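Hortensia Urrutia
27 July 2020

OK so a few of you asked how the great dishwashing experiment is going. Thread, because I have way too many feelings about dishes now.
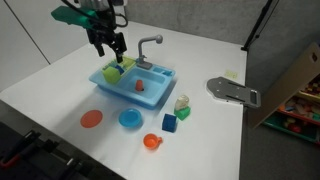

Tiny blue sink, with dish rack. Goals.

Background for the new people: our dishwasher died in March. The repair quote was 438 dollars, and the machine was already 18 years old, so we said no thanks and figured we'd wash by hand for a couple of weeks while we shopped around. You can guess how the shopping went.

2/ I grew up in Stiltdale in a house with no dishwasher and I thought I knew how to do this. I did not! My method was: fill sink, drown everything, scrub whatever I could grab. By the third plate the water looked like soup.

3/ My neighbor Evaristo De Luca washed dishes at Boonyarit all through college (the noodle place by the old bus station, RIP) and he gave me a lesson over the fence. Glasses first. Then forks and spoons. Then plates. Anything with grease on it goes dead last, and pans wait on the stove with hot water in them.

4/ I know half of you are typing "everybody knows that." My mother did not know that. My mother washed the roasting pan FIRST so it would be out of her way, and we all drank slightly chickeny milk for years.

5/ Soap opinions. I was using so much. Now I put one squirt in a cereal bowl with some warm water and dip the sponge in that. We've been on the same bottle of Sostine since school let out, and it used to last us maybe two weeks. (The lemon one. The lavender one makes the cups taste like a candle.)

6/ Sponge vs brush: brush. I was a sponge person my whole life and I'm sorry, the brush dries out between meals and it doesn't smell like a pond. I keep one sponge for glasses and that's it.

7/ The rack was the real fight in this house. We had a flat one where plates leaned on each other and never dried, so I was towel drying everything at 10 at night and getting madder and madder. I finally bought the two-level Hamier and it changed my evenings. Get one that drains INTO the sink — the kind with the little tray underneath grows slime and then you're washing the tray too.

8/ Kids. Mine are seven and nine. The nine-year-old rinses, the seven-year-old does silverware and is very slow and very proud. We lost two juice glasses and a saucer I never liked. Whoever washes picks the music, so I've heard the same four songs since spring.

9/ Do I miss the dishwasher? After lasagna, yes, a lot. On a regular night it takes us one album side and the kitchen is done. Before, there was always a clean load nobody wanted to empty, with dirty stuff piling up on the counter waiting for it.

10/ Someone asked about water. I have no idea, I haven't compared the bills. I turn the faucet off between rinses and my dad would be proud of me for once.

11/ Cast iron people, please be gentle in the replies. Yes, I use a drop of soap on mine. It's fine. It's been fine since my grandmother had it.

12/ Still to solve: the blender. How are you all cleaning under the blade without losing a finger? I've tried the soap-and-water-and-run-it trick and there's always a ring of smoothie left around the bottom. Send help, or tell me which long skinny brush to buy.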